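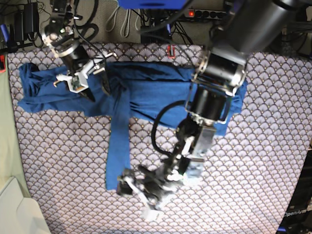

Two-arm robot handling a long-sleeved shirt on a table, with the right gripper pinching the cloth.

Demonstration collection for garment handling is the recording of example motions from which a learning system is trained to fold, flatten or sort clothing. Each recording, called an episode, pairs camera images with the joint positions of the arms and the opening of each gripper.

Methods
In most setups a human operator drives both arms by remote control. Cloth has no fixed shape, so the starting layout is changed between episodes: the garment may be turned, wrinkled or left with a sleeve hanging to one side. Parallel-jaw grippers are common. They grasp by pinching, and a missed pinch is either kept and labeled or discarded, depending on the protocol.

Petomness collection
The Petomness collection was assembled under Sibel Aydoğan and Volkan Taşdemir at Fiteck. It holds 700 episodes in 3 task groups – flattening, sleeve folding and full folding. A further 216 episodes were set aside for testing. Barış Keskin later added labels marking the start and end of each grasp.

Limitations
Operators differ in speed and in grasp order, and a model trained on mixed styles may hesitate between them. Thin fabrics remain underrepresented.

See also
Dhanial protocol
Remote operation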